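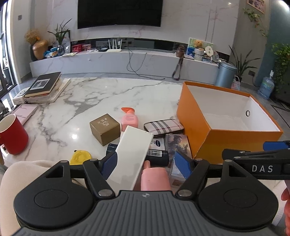
Cahier d'atelier, février, visite chez Chamoun (site de Bustonwood)

Arrivée à 14 h. J'écris ces notes le soir même, pour moi et pour les collègues de Hovutcombe qui n'ont pas pu venir. Je m'excuse pour les fautes, je corrigerai les accents plus tard.

Le but de la journée portes ouvertes était de présenter Koketti, leur programme de saisie d'objets du quotidien. Pas de cage, pas de bras dans la première partie : on travaille avec les pinces tenues à la main, sur une table ordinaire, et les gestes servent ensuite à l'apprentissage. Nous étions 28 visiteurs, répartis en petits groupes. Chaque groupe avait 5 minutes de prise en main, ce que je trouve trop court.

Ce que j'ai noté sur la pince :
- Deux doigts, chacun articulé sur un gros pivot argenté. Les patins sont bleus, texturés. J'ai demandé la matière, on m'a promis la fiche technique. À relancer.
- Petite cible ronde claire sur le dessus du corps. Question à poser : est-ce qu'elle suffit pour le repérage quand la main tourne beaucoup ?
- L'ouverture est proportionnelle à la gâchette, avec une légère course morte au début. On s'habitue vite.

Exercice demandé : prendre les objets un par un et les ranger dans la boîte orange. La consigne laisse libre l'ordre des prises. J'ai discuté avec la démonstratrice du choix des objets, qui me paraît bon pour nous aussi : une trousse souple à carreaux, des flacons, des étuis plats, une longue boîte blanche. Les étuis plats sont pour moi le cas le plus intéressant. Sur un plateau lisse à motif de marbre, le patin n'a rien pour passer dessous, il faut faire glisser l'étui jusqu'au bord ou le pincer par la tranche. J'ai essayé les deux manières. La deuxième m'a demandé 2 essais.

Autre remarque : les reflets sur ce plateau sont forts. Chez nous la table est mate et nous n'avons jamais testé autre chose. Il faudrait le faire avant l'été.

Deuxième partie, dans la salle voisine : démonstration du bras fixe. Sur un flacon couché, la prise était correcte mais lente. Le bras s'est arrêté 2 fois, redémarrage à la main. L'équipe l'a dit franchement, j'ai apprécié.

À faire :
- demander la fiche des patins et le prix d'une paire de rechange
- vérifier la course morte sur notre propre pince, je pense que nous avons la même chose
- trouver une trousse à fermeture éclair pour notre série d'objets
- répondre à Chamoun pour une visite retour à Hovutcombe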